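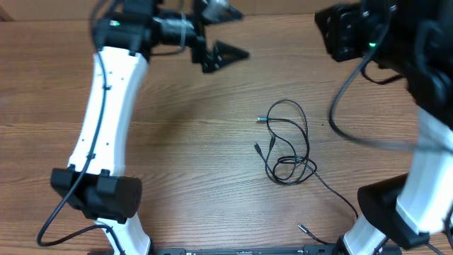 Kaiwen Meng asks whether a school club can enter the cable-coiling task at Tosturton with two arms, or if the rules want one arm per team. We have six students and practice every week, and they'd be so disappointed to switch now! Our left gripper also drifts a little after a long session.

Sơn Phùng
Two arms are fine, we entered that way in January and the judges were lovely about it. For the drift, have the kids redo the zero position before each practice and write the numbers down in a notebook (ours is on page 140 by now, bless them). If it still wanders, check the screws at the wrist, then the cable clips, because a tight cable will pull on the joint.

Tudur Gethin
not sure about the rules but good luck

Thiện Tạ
What Sơn said, and slow everything down while they're learning. USB cables are springy little things, so let them start with a soft rope for a week or two.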